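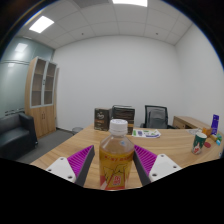
Hornidetti is a small company that teaches robots to handle ordinary stuff, and we do it by collecting examples – lots of them! Our people pick up hand-held grippers and go about everyday jobs while a camera on the tool records what the fingers do. We like to work in real rooms with the usual clutter, so a bottle of something yellow gets picked out from a desk that also has a paper cup, a few packets and a couple of dark boxes on it. A learning system needs to meet all of that sooner or later, and clear plastic with a drink inside is one of our favorite things to give it (see-through objects are wonderfully tricky).

We started in a single room in Flunberg with one gripper and a very long list of objects. Our first collection, Hattori, was meant to stop at 1000 recordings. We were having such a good time that it ended at 2746, and people still ask us for it.

These days most of our effort goes into Wilov, which is all about offices, kitchens and break rooms. It has 845 recordings so far, and every one is watched from start to finish by a person before it goes in. Fumbles stay in too, with a label, and so do second tries.

There are 20 of us now. Some came from robotics, others from teaching, catering and furniture repair, and it shows in the way they hold things. On Wednesday afternoons we swap tasks and try each other's objects. If you have a room we could record in, or a thing you think is impossible to pick up, please write to us!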